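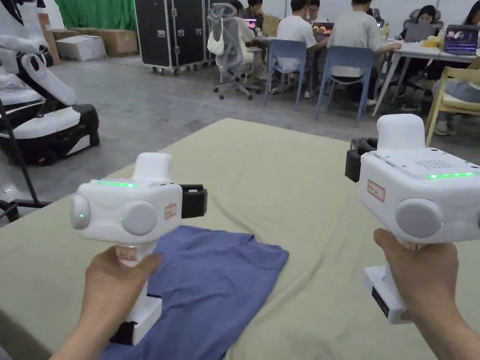

Handheld grippers held over a folded T-shirt on a covered table.

Workshop tips: folding with handheld grippers

Staff at Nellico who formerly folded by hand are now asked to spend part of each shift demonstrating the task with a pair of grippers. The notes below were prepared by Sizwe Shezi for the Gridcombe workroom and apply to both hands.

Cover the table with a plain cloth and pull out the worst of the wrinkles before starting. A garment catches on a ridge more easily than on a bare edge.

Hold each gripper by the handle, with the wrist straight. New starters tend to squeeze too hard and tire early.

Take the T-shirt by the shoulder seams, lift, and bring both hands over together. Small creases are acceptable. Do not smooth them with the fingers.

Stop after 100 folds and change to another duty for the rest of the hour. Sore thumbs should be reported to the shift lead on the same day.

Pay grades are unchanged by this work. Folders who demonstrate are also asked to check the finished piles, a duty that previously fell to the packing room. Questions about rotas may be put to the Gridcombe office, extension 259.

Last revised 2021-11-11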